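Unit 2: Moving a Story from the Controller to the Page

Hello again, everyone, and thank you for the very lively discussion on Monday. I went home and rewrote half of these notes on the strength of it, so if they ramble in places you have only yourselves to blame! Please read them before we meet, and bring your copy of Lanz with you (the first collected volume, with the yellow spine, and not the art book).

We left off with a question from the back row: when a game becomes a comic, who is the main character? In a game like Provolov the player does all the walking, looking and deciding, and the pilot is more or less an empty suit with a nice helmet. That works wonderfully for thirty hours on the couch. On a comics page it falls flat very quickly, because a reader can't push the pilot forward and has to be given some reason to care where the pilot goes.

The Provolov comic handles this by giving the pilot a sister back home and a habit of writing letters that never get sent. Neither one is in the game. Some fans grumbled about it, and I understand why, but look at how much work those letters do. They carry the backstory, they let us hear a voice, and they give the artist a quiet page between the big noisy ones. 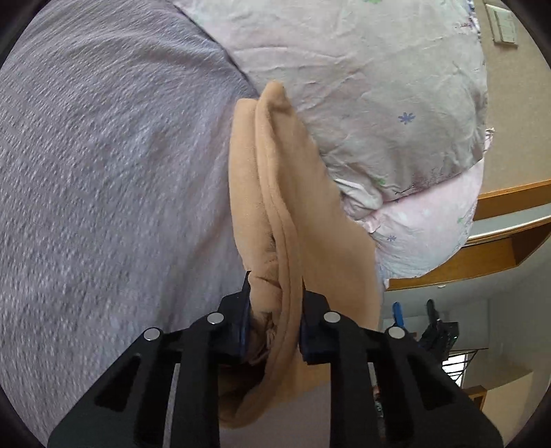 Quiet pages matter more than you might think, and I'd like you to spend a little time on them this week. A game can make you wait. You ride the elevator, you cross the desert, you listen to the wind, and all of that waiting builds up a feeling for the place. A comic has to build the same feeling with still drawings, and the usual tools are wide panels, very few words, and small changes from one panel to the next. Turn to page 34 of Lanz and you'll find a whole crossing told this way, with hardly a word balloon on it. Then turn back to page 19, where the same stretch of country goes by in a single crowded panel, and ask yourself which one feels longer.

A few terms to have ready:

Tie-in: a book that sits beside the game and assumes you know it.

Adaptation: a book that retells the game's own story from the start.

Side story: a new story in the same world, often with new characters. Lanz is one of these, whatever the cover copy says.

Now, a word about publishers. Gukolix, who put out both of our main texts, likes to release its first issue close to a game's launch, and that means the writer is often working from early builds and a pile of concept sketches. When you spot a creature or a ship that looks wrong, that may be the reason. I find these leftovers charming, and they make very good essay material.

For next time, please read the first 2 chapters of Wemavden and write 2 paragraphs on how the opening treats a reader who has never touched the game. Is that person welcome? Where do they get lost, and does it matter? You're free to disagree with me on any of this, and I rather hope you will.

Copies of Wemavden are on reserve at the library desk. They go out for three hours at a time, so do be kind to one another and bring them back promptly.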